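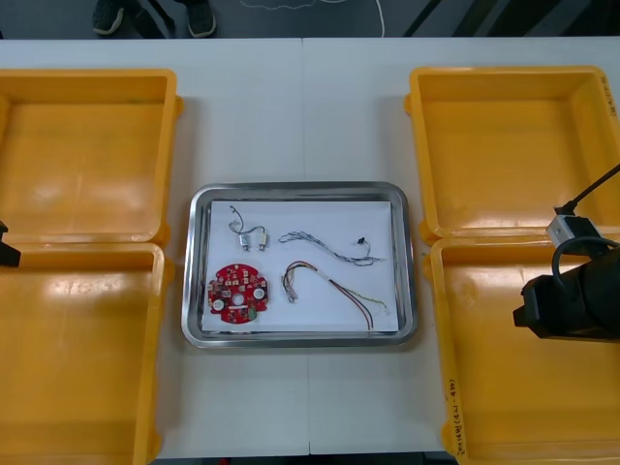 Kanwood Opens Orders for Pultari, a Two-Armed Sorting Cell for Small Electronic Parts

April 23, 2021 – Kanwood today opened orders for Pultari, a tabletop robot cell that takes mixed electronic parts out of a tray and puts them where they belong. The company concedes that people have been able to do this for some time. It notes that they have also been complaining about it for some time.

Pultari has two arms, a fixed camera and a white work surface. Parts go in a steel tray in the middle, on a sheet of plain white paper, and the arms move them to yellow trays on either side. Circuit boards are easy enough. Cables are the reason the product took 36 months.

"A circuit board holds its shape while you reach for it," said Maeve Phelan, head of product at Kanwood. "A wire bundle has other plans. We spent the first year learning how many ways a robot can pick up the wrong end of a wire, and I would like that year back."

The cell is meant for repair shops, recyclers and small assembly lines where the parts change too often for a conventional feeder. New parts are taught by moving the arms by hand. Kanwood says a new operator can be trained in one 8-hour shift, including lunch.

Busera, a repair firm, has had a pre-production cell on its returns bench since last fall. "It is slower than our best sorter and faster than our best sorter on a Monday," said Ayanda Naidoo, operations manager at Busera. "I have asked for quieter motors. I am told this is under review."

The paper liner is not a Kanwood accessory. Any white sheet that fits the tray will do, and the sales department has been asked to stop trying to change this.

Pultari costs $2,000 a month on lease, with installation and two service visits a year included. Trays may be written on. First deliveries are planned for the summer.

Press contact: Ciarán Ó Briain, Kanwood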